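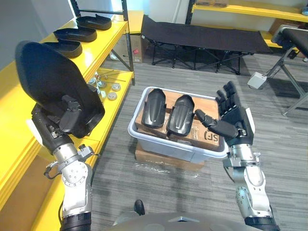 Notes for Unit 6: What a demonstration shows and what it leaves out

Reading time: 2 min

These notes go with the visit to the Zuvness open day in Skistham. Read them before you write up your own observations.

The host, Delia Henríquez, told our group the two-armed machine had been run for 171 hours on parts handling. She gave a success rate too, and I am leaving it out because she could not say what counted as a success. If a part is picked up on the third try, is that one success or two failures? Ask this every time.

What we were shown was narrow. Black molded parts, a gray bin on the floor, yellow shelves to one side, carpet underfoot. One hand held a big curved shell upright by its lower edge. The other hand was open beside the bin. I would call that a grasp and a reach. Some of you wrote "the robot sorts parts" in your visit sheets. Sorting means telling one kind of part from another and putting each where it belongs, and you need to say what you saw that supports the word.

Points to cover in the write-up:

1. Who set out the parts? Standing upright on top of the boxes in the bin, they are easier to get hold of than parts lying in a heap.
2. How long did a cycle take? Berenice Becerra timed one at 14 seconds. One timing is not an average.
3. Was anyone controlling the arms? The answer we got was "mostly autonomous." Treat "mostly" as an unanswered question.
4. What did the handout claim? It says over 345 part types. We saw far fewer handled.

Bilal Hourani asked what happens when a part is dropped. The reply was that this is "on the roadmap for April." Put that in your notes as a quotation and draw nothing from it.

Five fingers also deserve a paragraph. A hand shaped like ours looks capable before it has done anything, and visitors give it credit. Would a plain two-jaw gripper have held the same shell? Argue it either way, with reasons.

Write-ups go to Nokuthula Nkosi by 31 March 2020. Two pages at most.

Related items
Unit 5: Reading a spec sheet
Unit 7: The Pacheco warehouse trial
Worksheet: Timing a work cycle
Guest talk: Ditte Bundgaard on grippers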